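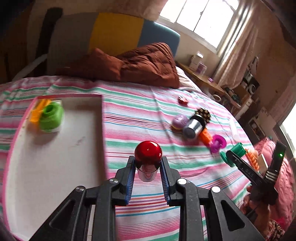 Para Trendimora, el desorden de piezas pequeñas sobre la cama se resuelve por tamaño, con una bandeja de borde bajo como zona de descarga.

11 de agosto. Redacción de Filstead

La firma presentó ayer una guía para recoger juguetes menudos en dormitorios infantiles. El documento distingue 2 grupos: piezas encajables, como los cubos de enlace, y piezas sueltas, entre ellas cápsulas y cacharritos de cocina. 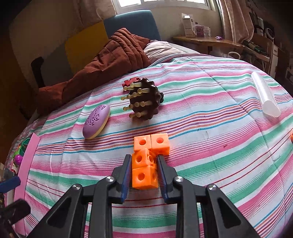 Los encajables se guardan unidos, en tramos cortos, y ocupan una caja de unos 800 mililitros. Las piezas sueltas van a otra de 600, con tapa. La colcha se sacude al final, una vez retirada la bandeja. Vultus distribuirá ambas cajas a partir de enero, con la referencia 1621.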